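Serving Size and Dish Size in Shared Student Kitchens

Student project report, Food and Households module

1. Background

Our group wanted to find out if people who share a kitchen serve themselves more food when the dishes are bigger. The question came out of our own house in Trerdale, where the plates had been left behind by earlier tenants and no two were the same size. One of us noticed that a pot of rice lasted four meals with the small bowls and three with the large plates.

There is plenty of writing on this subject and it does not all agree. Some of the older studies found a strong effect from plate size. Later attempts to repeat them often found a weak one or none at all. Most of that work was done in labs or buffets, and we thought a shared house would be a useful place to look on a small scale.

2. Method

Fourteen students from three houses took part. For two weeks each person weighed their evening meal on a kitchen scale before eating. In the first week everyone used bowls. In the second week everyone used plates. The food was cooked in one pot per house and was either a rice dish, a pasta dish or a stew. People served themselves and could go back for more, and second helpings were weighed too.

We used the Mavix scale from the teaching kitchen and two cheaper ones bought for the project. All three were checked on Friday against a 2000 gram bag of flour, and the readings were within a few grams of each other.

Each person wrote down the weight, the dish used and how hungry they felt on a scale of one to five. The sheets were collected at the end of each week and typed into a spreadsheet.

3. Results

The average first serving was 431 grams in the bowl week and 468 grams in the plate week. When second helpings were added the gap almost closed. The largest single meal in the whole project was 612 grams, and it was eaten from a bowl.

Hunger scores explained more than the dish did. People who wrote down a four or five took more food in both weeks. Stew was the exception – servings were smaller on plates, probably because it spreads out and runs to the rim.

One house had to drop two evenings from its record when the scale battery ran out.

4. Dish shape

We had planned to compare dishes by width only, but width turned out to be a poor measure. A deep plate can hold as much as a bowl, and a wide rim takes up space that no food goes on. If we did this again we would measure how much water each dish holds up to the inner edge of the rim.

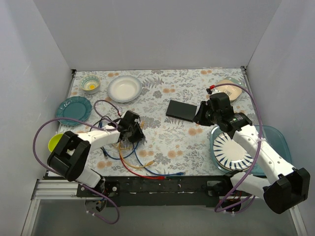

Omprakash Srivastava wrote in his comments on our draft that the order of the two weeks was a bigger problem than the dishes. Everyone had bowls first, so by the plate week they were used to weighing their food and may have stopped being careful about it. He suggested that half of each house should start with plates. We agree, and we did not have time to run it again.

He also asked about the color of the dishes. We did not record it.

5. Limits

The group was small and everyone knew what the project was about. Lunch and snacks were not recorded, so a small dinner may only mean a late lunch. The cooks differed too – one house made much richer food than the others, and weight does not show that.

6. Materials

Three kitchen scales, printed record sheets, one spreadsheet. The record sheet is attached as Appendix A and the full table of weights as Appendix B.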